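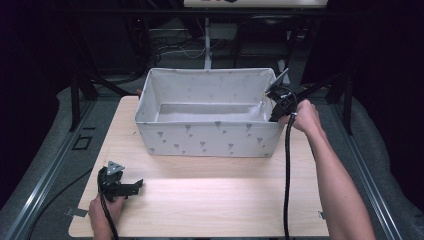 The Notov hand-held gripper kit is sold as a pair, one unit for each hand, with cables, a printed setup guide and a license for the recording software. Odville purchased one kit in April and has used it since then for two-handed tabletop tasks. The following review reflects that period of use and is offered to other small groups considering the same purchase.

## Setup

Unpacking and first calibration took 43 minutes. The guide is clear on cable order and less clear on the software, where two of the menu names have changed since it was printed. Each gripper is wired, and the cable is thick enough to pull on the wrist when the arm is extended. Letting it fall straight down from the handle was more comfortable than routing it across the work surface.

## Handling

Both grippers carry a triangular plate on top. This raises the height of the unit, and operators should expect to adjust their approach when reaching over the wall of a container. Most operators adapted within 30 trials.

Soft goods remain the more demanding test. A fabric storage bin, with walls that sag and a rim that folds at the corners, calls for a light squeeze and a steady wrist. We completed 104 trials with bins of this type and discarded 37 of them, chiefly for a slipped rim or a late start to the recording. Rigid boxes gave far less trouble.

## Comparison with the Fela kit

The Fela kit, which we had on loan from Harms, is lighter in the hand and has a softer trigger. Its jaws are shorter, however, and it was harder to keep hold of folded cloth. For work limited to small rigid parts, the Fela kit would be our choice.

## Assessment

We recommend the Notov kit for two-handed work with household items. Purchasers should ask for the longer cables when placing the order. Replacement jaw pads are sold separately, and ours had not yet needed changing at the time of writing.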